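The Quietest Alarm in the Building

Somewhere in the back of your workplace there is a small plastic box on a wall, and it has been blinking green for so long that it might as well be a houseplant. It smells the air all day. It was put there to tell you when the air contains something that could hurt you, and it has never said a word. You take this as good news. So did the people at Plokell, a cold storage company with 18 buildings and a fondness for laminated safety posters, until a technician opened one of their ammonia detectors and found that the sensor inside had died, by his best guess, in the previous presidential administration.

The light was still green. The light, he explained, meant that the box had power.

I have spent more of this year than I would like talking to people who look after fixed gas detectors, and they are a cheerful and gloomy bunch, often within one sentence. They work in breweries, ice rinks, parking garages, wastewater plants and the sort of laboratory where the coffee is kept in a separate building. What they share is a professional dislike of the green light. Customers love it. Customers point at it during site visits the way people point at a diploma.

The trouble begins with what is inside. Most detectors for toxic gases use an electrochemical cell, a little sealed pot of electrolyte with electrodes in it. Gas drifts in through a membrane, a reaction takes place, and a tiny current flows. More gas, more current. It is a lovely piece of chemistry and it starts wearing out the day it leaves the factory. Dry air pulls the water out of it. Damp air pushes water in. Paint fumes, silicone spray and a heroic range of cleaning products all do it harm of one kind or another, depending on the type of sensor. Combustible gas sensors of the bead type have their own enemy list, with silicone near the top, and a poisoned bead will sit there reporting zero with complete serenity.

Zero is the awkward number. A healthy sensor in clean air reads zero. A dead sensor in clean air reads zero. A dead sensor in a room filling up with gas also reads zero, and goes on doing so.

The cure is a bump test, which sounds like something you do to a used car. You take a cylinder of gas at a known concentration, fit a cup over the sensor, let some flow and wait for the alarm. If it goes off, you have learned that it goes off. Calibration is the longer version, where you adjust the reading to match what the label on the cylinder says. Neither is difficult. Both involve a ladder, and the ladder is where good intentions go to lie down.

Lendow, a mid-sized brewery that makes a very decent pale ale, had its carbon dioxide monitors mounted by an electrician who put them near the ceiling, next to the smoke detectors, presumably so they would have company. Carbon dioxide is heavier than air. It collects in cellars and pits and around the ankles, and by the time it reached those monitors there would have been little left to discuss. They were moved to knee height in August, and the old holes were covered with a framed photograph of a hop field.

Ammonia vapor generally goes the other way and rises, except when it leaks cold and wet and hugs the floor in a white fog. Carbon monoxide mixes more or less evenly and goes wherever the fans send it. A good installer will walk your building for an hour asking about doors, drafts and where people stand. A bad one will ask where the nearest outlet is.

Then there is the matter of the alarm itself. At Soomro, a parking operator, the carbon monoxide alarm in one garage was wired to a horn so unpleasant that the attendants put a folded towel in it. The set point had been left at 30 parts per million, every cold morning brought a line of idling cars, and the horn went off during most breakfasts. The towel was a perfectly human response. The better one was a two-stage setup, where the lower level turns on the fans and keeps its mouth shut, and the higher one makes the noise. It took an afternoon to wire. The towel had been in place for two winters.

Vendors have noticed all this and would like to sell you a way out. The newer systems, Tilar among them, log every reading, count down the life of the cell and send a message when a bump test is overdue. The message goes to an inbox. One plant manager showed me his, in which 2913 unread notifications were waiting, and I can't say he looked ashamed. He had at least stopped pointing at the green light.

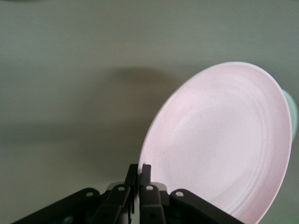 How often should a fixed gas detector be bump tested?

Start with the manufacturer's manual and whatever your local code or insurer demands, and take the strictest of them. Many sites settle on a monthly or quarterly bump with a full calibration once or twice a year, and go more often where the air is dirty, very dry or full of cleaning chemicals. If a sensor fails a bump, shorten the interval for all its neighbors too.

Price comes up in every conversation, usually with a sigh. A replacement cell costs less than people fear, and the cylinder of test gas costs more, and has an expiration date that many owners discover only when the technician reads it aloud. Reactive gases such as chlorine don't keep long even in the right cylinder with the right regulator. Testing a good sensor with stale gas gives you a low reading, which you then helpfully correct, and now you have a detector that exaggerates.

Plokell has since replaced the lot. The new units carry a sticker with the date of the last test, written in marker, at eye level, and the company has bought a better ladder. It kept the posters. On my visit the refrigeration crew were halfway down a corridor with 40 feet of tubing and a cylinder on a hand truck, setting off the alarms one after another, and the office staff had all gone out to stand in the parking lot with their fingers in their ears.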